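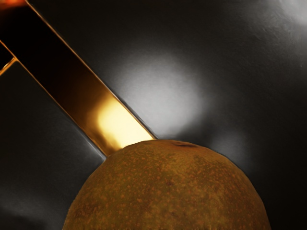
Shopping for your first gripper kit is a lot like shopping for your first car — you fall for the shiny one and read the manual later. I did just that with the Drereo starter kit, and I'm going to spend this whole chapter picking it apart with you. We'll start with fingers. Look how flat and straight-edged that gold one is, coming down right at the shoulder of a round, fuzzy-looking fruit. How much of a flat finger really touches a curved thing? A short line, at best! Keep that in mind when we get to grip force, where the kit lets you pick any setting from 1 to 100 and gives you very little advice about which.

My reviewing partner for the chapter is Sibel Altıntaş, who ran all the tabletop tasks in simulation and kept a log. I'm borrowing her entries as we go, starting with the one about reach.

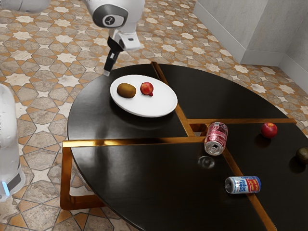 Felwood, November

Table task loaded. White arm, two-finger gripper, fruit on a plate, and two soda cans lying on their sides, which I expect to be a pain. Kit defaults everywhere, 18 grasps planned per object. Zimach's support desk says to leave the wrist speed at 5. I want to try it higher.

Sibel did try it higher, and we'll get to that. Before we do, think about what you'd pick up first, and from which side.

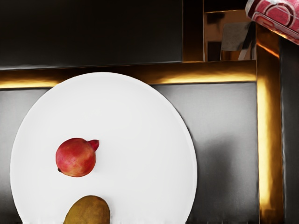 1.1 What Comes in the Box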